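Open day gallery – hand-held gripper demonstration
Munavau workshop, Wetcombe
Text and captions: Kiran Pant
Posted 17 January 2021

The open day had one working table and one fixed subject: picking up and placing small household objects with hand-held grippers. Visitors who missed it asked for pictures, so a short set is collected on this page. Click any picture for the larger version.

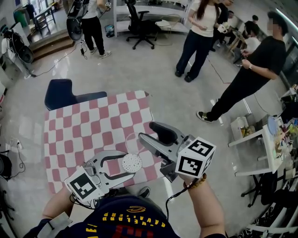 Table station, both grippers in use. The left one is open around the bumpy white object; the cubes on the grippers carry the square tracking markers. 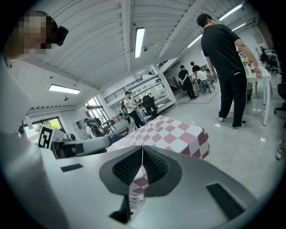
Same cloth, from a camera on one of the grippers. The white cup is near the far end of the table.

Notes on the session

The demonstration ran in 2 blocks with a break between them. Shahram Kiani gave the introduction to each block and took most of the questions. He kept to the recording procedure and left the learning side for the talk in February.

The procedure is short. The operator starts with both grippers at rest, closes and opens each one fully, then begins the task. The full open-close cycle gives the software the limits of jaw travel for that recording. If it is skipped, the jaw width has to be estimated from the video afterward, and the result is usually poor with curved fingers. One attempt is one recording. Failed grasps are kept and labeled as failed.

Position comes from the markers and the cameras together. The printed squares are of known size, so a single clear view of one gives both distance and angle. Two visible faces give a better angle. Fast wrist rotation is the usual cause of a lost track, and operators are asked to turn the object in stages.

The object list for the day had 22 entries, kept in a shared file named Temba after the old storage cabinet. Rounded items with an uneven surface were the ones visitors asked to try most. They are also harder to label, because contact starts at a few raised points and the moment of grasp is not obvious in the video.

Several people asked how much data is needed. Shahram's answer was that the current set for table tasks stands at 2000 recordings, and that variety of starting position matters more to him at this stage than the total. He did not give a target.

Questions left open from the day:
– Whether the cable routing can be moved behind the wrist. Under review; the present layout is easy to repair.
– Whether left-handed operators need a separate setup. No, the grippers can be exchanged and the assignment changed in the settings.
– Whether the Jutden arm will be shown. Planned for the February session, with the same object list.

Slides from the introduction are on the downloads page. Corrections to the captions can be sent to Kiran Pant through the contact form.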